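Scent marking in mammals

By Dorottya Rácz
Last revised 31 March 2018

Scent marking is the deposit of odorous material by an animal on the ground, on an object, or on another animal, where it can be smelled later by others. It is found in most orders of land mammals. The material may be urine, dung, saliva, or the product of a skin gland. A mark differs from a call or a posture in that the sender does not need to be present when the signal is received, and in that the signal fades slowly, over hours or weeks.

Sources of scent

Urine is the most widely used material. It carries breakdown products of sex hormones, small proteins that bind volatile compounds, and substances derived from the diet. In house mice the binding proteins slow the release of the volatile part, so that a spot of urine keeps its odor longer than the volatile compounds would alone.

Skin glands are of two main types. Sebaceous glands produce an oily secretion that holds odor well. Apocrine glands produce a thinner fluid, which is often changed by bacteria before it takes on its final smell. Many marking organs combine both types. Examples are the glands in front of the eye in many deer and antelopes, the chin gland of the rabbit, the flank glands of the golden hamster, and the anal glands of badgers, otters, and other members of the weasel family. Beavers deposit castoreum, a product of the castor sacs, usually on small mounds of mud and plant matter near the water.

Dung is used by fewer species. Some, including several rhinoceroses, return to fixed sites called middens. European badgers dig shallow pits for the purpose, and these are most numerous near the edges of the area used by a social group.

Methods of deposit

The simplest method is urination in a particular posture. A male dog or wolf raises one hind leg and directs a small volume at an upright object. Cats spray backward from a standing position. Glandular secretions are usually rubbed on. A klipspringer places the tip of a twig against the gland in front of its eye and leaves a dark, sticky bead. Domestic cats rub the cheek and the side of the head on furniture, fabric, and people. Giant pandas rub a gland beneath the tail on tree trunks and have been observed to urinate from a handstand.

Placement is not random. Marks are most often found on objects that stand out from their surroundings, at path junctions, and at places where other marks are already present. Height above the ground affects how far the odor travels and how well it is sheltered from rain.

Information carried

Trained animals and laboratory rodents can tell apart the marks of different individuals of their own species. Sex, reproductive state, and the age of the mark can also be detected in many species. Evidence for social rank is weaker and comes mainly from mice, hamsters, and some lemurs.

When one mark is placed on top of another, the behavior is called overmarking. In hamsters and meadow voles, animals that have investigated an overmark later respond more strongly to the scent that was on top. Whether they perceive the order of the two layers or only the area left uncovered has been tested by varying the amount of overlap, and the results favor some sensitivity to both.

Functions

Early accounts treated scent marks as fences that kept strangers out. This view has been largely abandoned, as intruders in most species cross marks freely. A later explanation, known as scent matching, holds that an intruder compares the marks on the ground with the smell of any animal it meets. If the two agree, the animal met is likely to be the resident and likely to fight, and the intruder gains by withdrawing. Other functions proposed are the attraction of mates, the suppression of breeding in subordinates, and the labeling of food sites that have been emptied. These are not exclusive, and one species may mark for several reasons.

Methods of study

Field workers map marks by following tracks or by fixed cameras. In the Sasusetti survey, Koen Van Damme and Annelies Hermans recorded 614 badger dung pits over two seasons, of which 430 lay within 40 meters of a path or hedge. Counts of this kind depend on the weather, and those made in November were left out of the analysis after heavy rain.

Captive studies use absorbent surfaces. Clean cloth or filter paper is placed in the enclosure, left for a fixed period, and then presented to a second animal. Cloth takes up oily secretions well but must be washed without perfumed soap, and handled with gloves. Tae-yang Seo compared 19 woven and knitted fabrics for this use and found that the closeness of the weave had more effect on odor retention than the thickness of the cloth. Chemical analysis is normally done by gas chromatography, which separates the volatile compounds but does not show which of them the animal attends to.

Limits of the evidence

Most experiments have been carried out on a small number of rodent species, and care is needed in applying the results to carnivores or hoofed animals. Human observers also miss marks that leave no visible trace. Leonie Wyss has argued that published marking rates for forest species are for this reason best read as minimum values.

See also: Alarm substances; Olfaction; Territory; Vomeronasal organ

Contact the editors | Copyright Werker Reference | Back to top

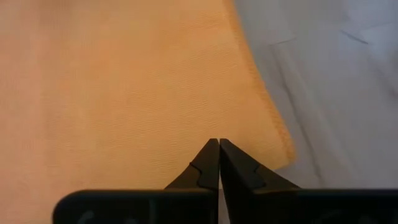
Orange-peach cloth with a fine diagonal twill texture.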